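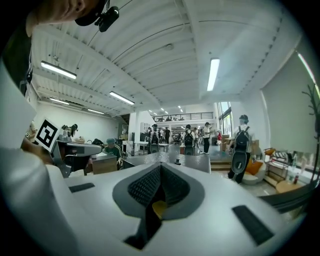 Stovico Community Help > Workspaces & Shops > Lighting and Noise

Echo AND bad light in a big work hall, where do I start?

mezzrail771
October 11, 2023

Need some advice fast, we have to get a request in to the landlord soon. We work in a big open hall. White corrugated ceiling, arched, ribs and beams showing all the way back. Fluorescent tubes hung along it, some running different directions, then a row of little lights going off toward the far end. Tall windows on the far wall, right side. Mezzanine across the back with a railing and stuff stored up there.

Two problems.

1. Noise. Everybody's working in the middle of the floor and any dropped tool goes off like a gunshot. Phone calls are hopeless. By afternoon people are wearing earplugs.

2. Light. Glare off anything white or glossy on the tables, but then you lean over your own hands and it's all shadow. Late in the day it gets worse, the windows stop helping and it's only tubes.

Landlord says no drilling into the ceiling. Clamping to the beams is OK. Budget is $609 for now, might get more in March. Do I do sound first or lights first? Also has anyone used the Dredell hanging baffles, are they any good in a curved roof?

mezzrail771 added: floor is concrete, forgot to say. No rugs, cant have them, carts.

tubeswapper_pindska

Lights first, its cheaper and you'll feel it the same day.

Turn the tables before you buy anything. Tubes should run past the side of the person, not straight behind their head. Behind = shadow on hands, dead ahead = glare. We rotated ours 90 degrees and half the complaining stopped.

Then task lamps. Clamp-on, jointed arm, one per seat, set low and off to the side. If you're right handed put it on the left. Get them all the same color as your tubes or it looks awful, read the number printed on the end of a tube and match it. Cover shiny tabletops with something matte, we used plain gray felt, works fine.

Ask how old the tubes are too. Ours were way past it and a fresh set made a huge differnce. That's landlord money, not yours.

Weidemann Hall Tenants

Sound. Do the sound first. You can move a lamp any time but people quit over noise.

An arched hard ceiling throws sound back down into the middle, right where your tables are. So yes, baffles work, hung vertical from the beams, over the people and not over the walkways. Have Dredell ones here, 5 of them to start. They're OK. Clamps are flimsy, buy better. Keep them clear of the tubes and ask about sprinklers and fire rating BEFORE ordering, our landlord made us send 2 back.

Also hang heavy curtain on the mezzanine railing. Cheap, no drilling, takes down in a minute. Helped us more than I expected. Rubber mats under anything that gets hammered.

guest

just get headphones

mezzrail771

Thanks, turning the tables tomorrow and pricing curtain. Asked about the tubes, no reply yet. Sprinklers I hadn't thought of at all, will check that before I order any baffels.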